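2019-10-01
By Sadia Rind
2 comments 40 shares

4. Door work and the evening shift

At Jullwood, the evening attendants open and close doors for much of their shift. They check rooms, bring carts through and lock up storage. Eteck proposed giving part of this work to a two-armed robot running the Parsa controller, and the behaviour was first worked out in simulated rooms with panelled doors and lever handles. Figure 2 gives views from those rooms. The gripper has two flat fingers, and the operator sees the room past them.
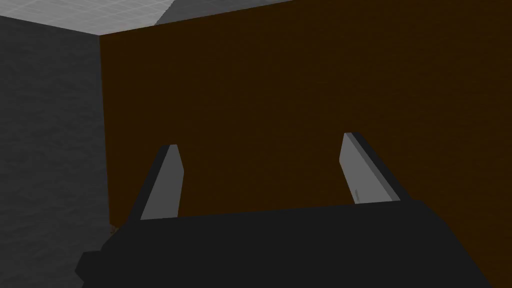
Clesuvard Papers in Work and Automation, vol. 2, p. 30

Figure 2. Simulated rooms, with the gripper fingers open against a brown wall (first view).

We ran 2,076 door attempts in simulation before any attendant was asked to supervise one. The runs were sorted by where they stopped: at the approach, at the handle, or in the doorway. A stop at the handle was the easiest to deal with, as the operator could back the arm off and try again. Stops in the doorway took longer to clear and usually needed a second person to agree on what the arms should do next.

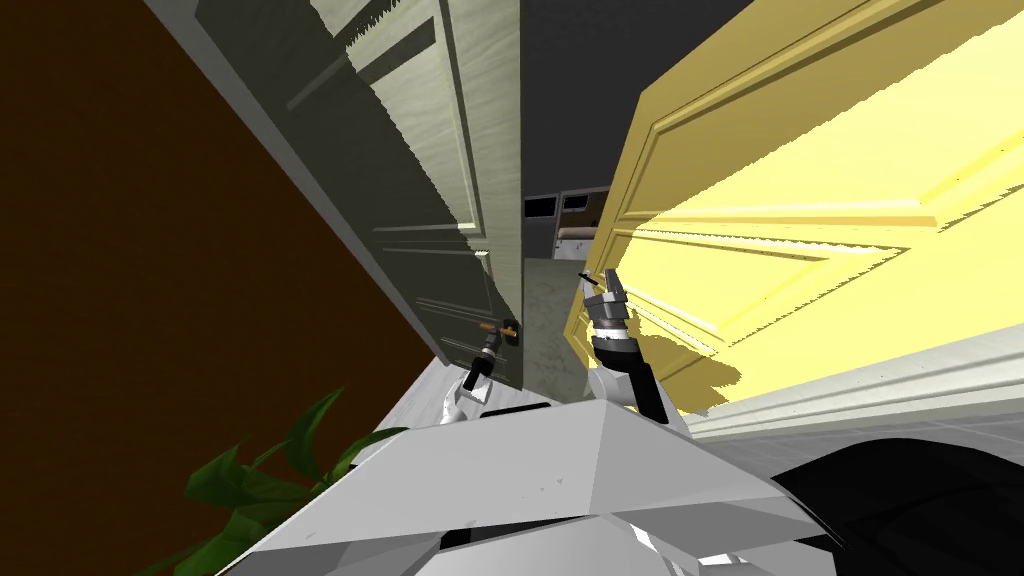

Attendants told us that a door is seldom a job by itself. They knock, listen, look in and decide whether to go further. The controller treats the opening as the whole task, so the looking in has to be put back on someone's list. Under the trial roster it went to the person at the supervision desk -- who had not been trained for it and was not paid at the attendant rate.
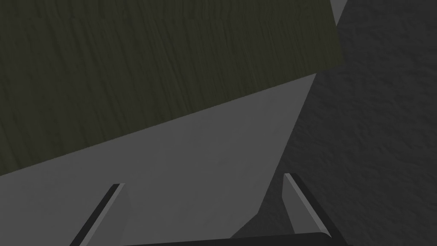 Close views were a common complaint. When a surface fills most of the screen, it is hard to tell which way the arm should move, and several attendants asked for a second view from farther back. Two of them began drawing the rooms on paper before each session. We have kept those drawings and will report on them separately. 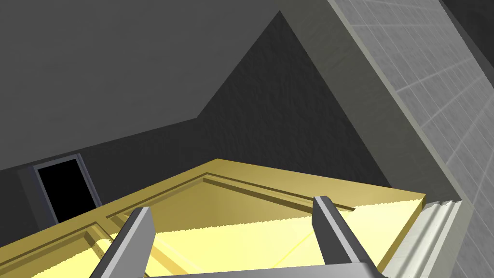
The roster was changed in November. Each attendant now spends 40 minutes of a shift at the desk and the rest on the floor. Walking time went down, but the number of interruptions did not, and the attendants rated the desk period as more tiring than the rounds it replaced. Management had expected the desk to be the lighter duty and had planned to offer it to staff coming back from injury -- that plan is on hold until the pay question is settled.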